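Worktop joint has lifted next to the sink. Can it be saved or do I need a new one?

Posted in Home & DIY > Kitchens

Sarita Chaturvedi
We moved in last May and inherited a kitchen the previous owners fitted in 2001, apparently with their eyes shut. The worktop is a pale speckled laminate on chipboard. There is a mitred corner joint a hand's width from the sink, and the chipboard there has swollen so that one side of the join is now proud of the other. It's enough to trip a teaspoon. The laminate itself isn't cracked, it has just lifted along the edge like a stale sandwich.

A man from Florkham Kitchens came out, sucked his teeth and quoted for replacing the whole run, plus the sink, plus the tap "while we're in there". I'd like to spend rather less than that. Can I press it flat and glue it? And if I do have to replace it, is there a speckled pattern that doesn't hide every crumb until you put your sleeve in it?

Hicham Kettani
Put a chopping board over it. Mine has been under a chopping board for years and we are both very happy.

Nana Odoi
I fitted kitchens for a good while before my knees resigned, so here's the long version.

You can't press swollen chipboard flat. Once it has puffed up it stays puffed up, and clamping it only cracks the laminate. What you can do is stop it getting worse. Find out where the water is getting in first. Nine times out of ten it's the silicone behind the tap and the joint is taking the blame. Dry the underside out properly with a fan heater on low in the cupboard, a day or so with the doors open, and then work waterproof PVA into the gap with an old bank card. Tape it down, put a weight on it overnight and wipe off the squeeze-out before bed. Fill what's left with a colour-matched joint filler. I used to use Zarker, which comes in a tube the size of your thumb and costs 143 times what it ought to. Seal the raw edge underneath as well. The fitters never do.

That buys you 2 years, perhaps more if nobody in the house washes up with enthusiasm.

On patterns, speckle size matters more than colour. Fine grey speckle on a pale ground hides crumbs, tea rings and the odd missing earring. Big flecks look lovely in the showroom and busy at home. Look at any of them close up as well as from across the room, because they change a lot: 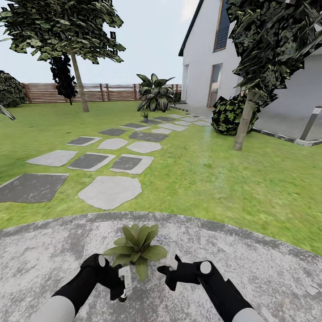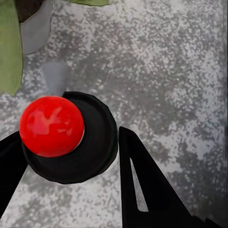
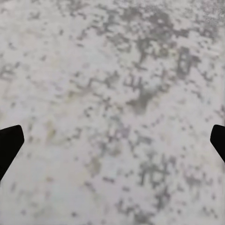 Greys, with the pale fleck at close range in the last one

If you do replace, ask for a solid-core top by the sink, or at least have the joint moved well away from it. A straight butt joint with a metal strip is ugly and lasts for ever. Take the biggest sample they'll give you and leave it by the kettle for a week.

Sarita Chaturvedi
Thank you Nana. It was the silicone. There is a gap behind the tap I could post a letter through. Fan heater is on and the cat has moved into the cupboard.

Esi Sulemana
Agree with all of that except the PVA. I'd use a polyurethane glue, but go easy, as it foams and you'll be chiselling it off the tap. Also check the end cap by the dishwasher if you have one. The steam gets up under there and does the same thing, only slower and where you can't see it.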